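Protokoll der Arbeitsbesprechung Datenerhebung, Projekt Tangen
Ort: Besprechungsraum Urnilcombe, Beginn 14:00 Uhr 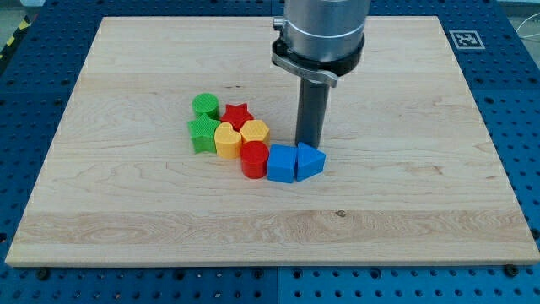
TOP 1 - Stand der Demonstrationen
Bis Ende Oktober liegen 316 verwertbare Episoden zum Verschieben von Formkörpern nach Sprachanweisung vor. Die Projektleitung stellt fest, dass Anweisungen mit nur einem Merkmal überwiegen. Für dicht gestellte Anordnungen genügt das nicht: Der grüne und der rote Stern sind allein über die Form nicht zu unterscheiden, ebenso wenig der blaue Würfel und das blaue Prisma allein über die Farbe. Anweisungen nennen künftig stets Farbe und Form.

TOP 2 - Ausgangsstellungen
Es werden weitere 100 Episoden erhoben, die mit eng zusammenstehenden Körpern beginnen. 18 Episoden ohne eindeutigen Endzustand werden aus dem Trainingsbestand genommen, bleiben jedoch archiviert.

TOP 3 - Annotation
Die Firma Sternodora übernimmt die Zweitprüfung der Anweisungstexte. Abweichungen zwischen beiden Prüfungen werden im Datenblatt vermerkt - eine stillschweigende Korrektur ist nicht zulässig.

Beschluss: einstimmig angenommen.
Offen: Schreibweise der Formbezeichnungen (»Prisma« oder »Dreieck«), Vorlage zur nächsten Sitzung.
Ende der Sitzung: 15:10 Uhr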